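Updated rules for the two-arm benches

The revised bench rules for the Detport site take effect in October. They cover all 4 two-arm benches and replace the sheet that Garnet Zacharias wrote when the Kevex line was set up. Most of it carries over. The changes are in the part on sorting wires and cables.

Each color of wire now has its own basket, and baskets stay along the far edge of the table. Only one color is worked at a time. If a bundle hangs over a rim, push it back in before the next run - a trailing cable can catch on a gripper or on another basket. 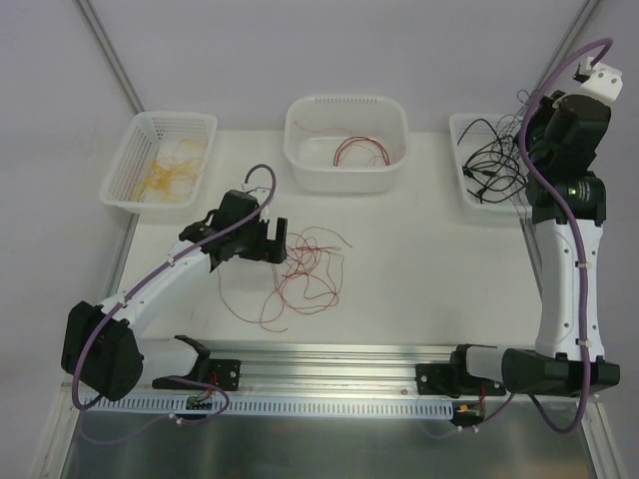 Who is allowed to reach onto the table during a run?

Only the operator signed in at that bench, and only after pressing stop and waiting for both arms to hold still. A pause from the software does not count as a stop.

Speed near the table surface is limited to 200 mm per second, down from the old setting. Cables on the arms themselves get a check at the start of each shift: clips closed, no rubbing at the joints, enough slack for a full reach. Write the result in the Illari log, even when there is nothing to report.

Questions go to Sérgio Figueiredo, extension 987. Printed copies are in the tray by the Alaoui cabinet.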